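Chapter 4
Writing on the Wall: Boards, Markers and the First Stroke

I learned to write on a board in front of people long before I learned to do it well. My first training room was at the Timberg centre in Plelville, upstairs over a tyre shop, with 30 chairs and a board so old it had gone the colour of weak tea. I'd prepared for weeks. I had my notes in order, I had a spare shirt (don't ask), and then I picked up the marker and it was as dry as a biscuit. Dineo Mahlangu, who was sitting in on the session, slid one of her own across the desk and didn't say a word about it. I still owe her a marker.

So this chapter is about the humble end of teaching: the board, the pen, the tray underneath, and what your hand does when it makes a mark big enough for the back row. If you've come straight from Chapter 3 and all that business about lesson timing, you'll find this one a lot more practical, and you'll want a board nearby while you read. A small one propped on the kitchen bench is fine!

We'll begin with a single line. I know that sounds a bit precious, but I've watched plenty of confident people drift sideways halfway down a plain downstroke and then try to build a whole diagram on top of it. A bit of a lean is no drama. What matters early on is that the thickness stays even from top to bottom, and that you leave yourself plenty of clean board to work in.
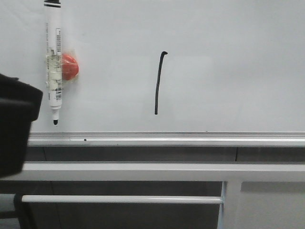 Should a whiteboard marker be stored tip down?
Tip down or lying flat are both fine. Stored tip up for a long stretch, the ink settles away from the felt and the first few strokes come out pale and scratchy.

I'm a bit of a tragic about where the marker lives, too. The tray is the obvious home, and it's also where pens go to roll off, get swept up with the cloth or wander out the door in somebody's pocket. A magnet and a strip of clear tape will keep one on the board itself. Selorm Dramani and I argued about this all through July, him being a tray man to the bone, and you'll get his side of it in section 4.3.

By the end of the chapter you should be able to:

draw a straight downstroke with your arm, keeping the wrist quiet
write a heading that can be read from the back of your own room
clean off smudges without grinding them into the surface
set out a board before a session so you aren't hunting for things

Before you start

Grab a black marker, a dry cloth and 2 sheets of scrap paper. Stand at arm's length from the board with your feet apart. Now put the cap somewhere you'll find it again, and turn to Exercise 4.1.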